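Finally sitting down to write up Sunday at the Hirngate open day, because three of you asked and my thumbs have recovered from the drive. Long thread, sorry in advance, get a coffee.

Doors were at 10 and I was there at 9:40 like the eager child I am. Parking at Hirngate is still a mess. Go in by the Marsden side if you ever visit, you'll thank me.

First stop was the Clavero stand, which was all palletizing. Big yellow arm, big fence, boxes going up and boxes coming down. I love that stuff and could have stayed all morning, but the line behind me had other ideas.

Then upstairs to Didau, who do kitchen and table tasks, and this was the part I'd come for. Lautaro Bustos was running the demo and he was so patient with everyone — a little boy asked him the same question 17 times and got a kind answer every time.

He talked us through why tableware is hard. Shiny bowls, glass lids, baskets that squash a little if you grip them wrong. I've spent years around machines that only ever meet cardboard, so this was a real treat for me!

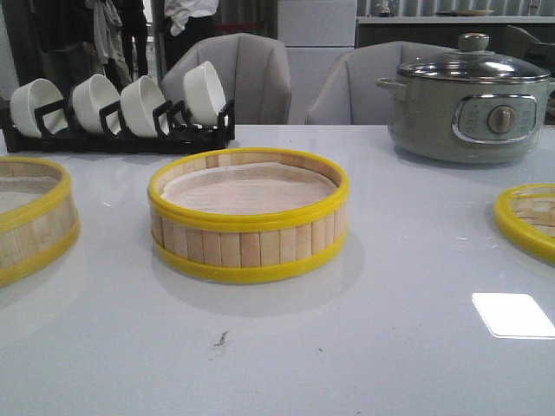
Does a robot at a table like this need to be programmed again for every new bowl? According to Lautaro, small changes in size or shape are usually fine, but something very different means recording new practice runs and training again.

He said 50 good runs can be enough to get a simple task started, and then you spend weeks on the fussy bits. That matched my own experience with conveyors so closely that I laughed out loud.

Lunch was a cheese roll and I have no complaints. Tomorrow I'll post my notes from the afternoon talk on grippers, if I can read my handwriting.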